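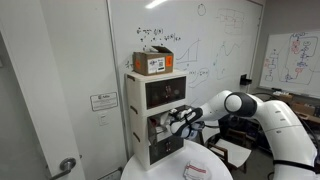

Euan Pringle said he had read the whole book on a train and missed his stop, and that he would have been glad to pay for it. His copy was one of 60 printed in advance of Futau, a collection of comic stories and sketches in translation that goes on sale in October from Rernimus, a small press that until now has mostly put out poetry.

The book brings together 28 pieces from writers working in seven languages. The oldest was written for a student newspaper before the First World War. The newest appeared online two years ago and deals with a man who tries to cancel his library card and is made head librarian by mistake. Most run four or five pages. One is a single paragraph, and the longest, a mock travel guide to a town with one street, takes up nearly a fifth of the book.

Rernimus began asking translators for suggestions three years ago. The request went out as a one-page letter that asked for work that had made the translator laugh out loud and had never appeared in English. Answers came in for most of a year. Several pieces had to be dropped when the rights holders could not be found, and a short play was taken out at the proof stage to keep the price down.
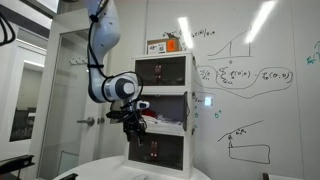

Each story is followed by a note from its translator. These were meant to be a few lines long, but some grew. The note on a sketch about two brothers sharing one good coat explains a pun that depends on the words for "lining" and "inheritance" sounding alike, and lists the four English versions that were tried before the joke was moved to a different sentence. Another translator admits to changing the name of a goat. The press decided to print the notes at full length and set them in smaller type.

The title comes from a story in the middle of the book, in which a village schoolteacher writes letters of complaint to a government office called the Futau. The office answers every letter politely and gets the subject wrong each time. By the end of the story the teacher has been granted a fishing license, a widow's pension and permission to keep bees, and the school roof still leaks.

Humor in translation has had a hard time finding space on the shelves. Publishers often say that jokes date quickly and travel badly, and reviewers who will take on a long foreign novel may pass over a book of funny stories. The editors take up that complaint in a short introduction. They argue that readers laugh at plenty of things they only half understand, and point out that many people met their first foreign authors through comic strips and children's books.

The collection will be launched at Kazemi, a bookstore and cafe in the old fabric district, with readings from 7 p.m. Three of the translators will read, each giving a few lines in the original language before the English. Kazemi has room for 99 people, and tickets are free but must be picked up at the counter ahead of time. Anyone without a ticket can wait by the side door for empty seats once the readings start. The cafe will stay open through the evening, though hot food stops at six.

A second event is planned at the Mano reading room in November. It will be a workshop for people who want to try translating a joke themselves. No second language is needed, as the group will work from a word-for-word version prepared by the press. Those taking part should bring a pencil and, if they have one, a dictionary of slang.

The book will be sold as a paperback at first, with an electronic edition to follow in the spring. Rernimus has also recorded two of the stories, including the title story, and will post them on its website in the week of the launch. The recordings were made by the translators themselves, one of whom can be heard stopping to laugh in the middle of the letter about bees.

Rernimus has not decided on a second volume. It is keeping the pieces it could not use, along with the letters that came with them, and is still trying to trace the family of a railroad clerk whose diary of a one-day strike was among the first suggestions to arrive. Translators who would like to send in work for a later book are asked to wait until after the New Year.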